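**Rodesden Centre - Household Organisation, Unit 2**
**Handout: Clearing and resetting a work table**
Tutor: Anas Alaoui

Students should read this handout before the practical and bring it with them. The exercise follows the Cleddale method used throughout the course, in which a table is cleared by container and not by owner.

## 1. Sorting small items

A table that is used every day gathers things of very different sizes and uses. Scissors, a small capped bottle, a folded or bunched cloth and a stray tray may all end up within reach of one another. Before anything is moved, decide which container each item is to go into. Cloths belong in an open basket, where air can reach them. Small loose items belong in shallow trays.

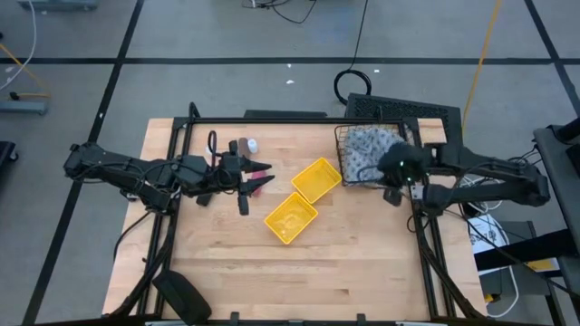

Wire mesh baskets are preferred for textiles at this stage of the course. A cloth should be taken out, shaken and folded in thirds before it is returned. Trays are set side by side with their edges parallel to the table edge and must not overlap - a tray resting on its neighbour will tip when loaded. Scissors are put away closed. Bottles are checked for a tight cap and kept upright.

The trays supplied for the practical come from the Hennessy store on the ground floor. The store holds about 3,000 items, and students sign for what they take. Tray sets are listed on page 41 of the course book.

## 2. Bags and cases

Items that leave the table at the end of a session are packed last. A soft case with a handle is stood at the back of the table while sorting goes on, so that the front remains free for work. 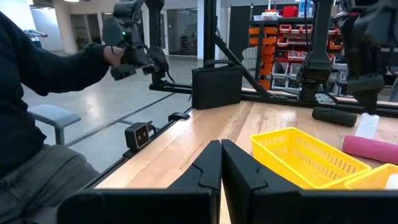
Zips are closed fully before a case is lifted. Heavier contents go at the bottom, and nothing sharp is packed without a cover. Cases are returned to the Cenach shelves with the handle facing outwards.

## 3. Written work

Each student is to hand in an account of no more than 1,000 words, covering:

- the order in which items were sorted
- the container chosen for each, with a short reason
- any item for which no suitable container was found

Accounts should be left in the tray outside the tutor's office by 4 pm on the last teaching day in January. Late work needs a signed slip.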